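Search this site

Dradstead, October, just gone 7 in the evening

What a brilliant day! I'm writing this with my shoes off and my feet up and I don't intend to move until somebody makes me. The train from Stistbridge was full to the doors, so I stood for the first half and then got a seat by a man with an enormous cello case, and we had a lovely chat about Dogar (he grew up there, I've always wanted to go, and now I really want to go). Then up the hill with my bag bumping behind me, and the woman on the desk gave me room 23 and a proper old-fashioned key on a lump of brass.

I love a hotel room. I always have — even the plain ones, especially the plain ones. It took me no time at all to make this one mine, by which I mean I flung myself at the bed, ate my biscuits and made a mess. The duvet is one of those big white ones that slides off the side if you so much as look at it, and I've given up putting it back.

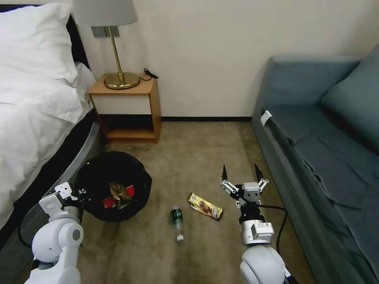
Page 18

I did mean to be tidy. There's a bin, with a black bag in it, and the red wrapping and the brown paper went in nicely, and then there's the water bottle on the carpet. I'll get it in a minute. I'm fond of the little nightstand too, a warm honey colour with a shelf low down, just the thing for a book, and the lamp on it has a round brass foot that I'd happily take home if it were mine. I want one for the landing! Must ask Funmilayo Okafor where she found hers, it had the same sort of slim stem.

The sofa is blue-grey and a bit wrinkled, and I've already decided that's where I'll have my tea in the morning, in my socks, before the walk. The plan is down to the harbour, then the 71 bus out to Juvel for the gardens, and back by dark if my knees agree. The woman on the desk says the dahlias are still going. In October! I could have hugged her.

Right — bottle in bin, bath, bed. Must ring Mum first and tell her about the cello.

7 comments
18 shares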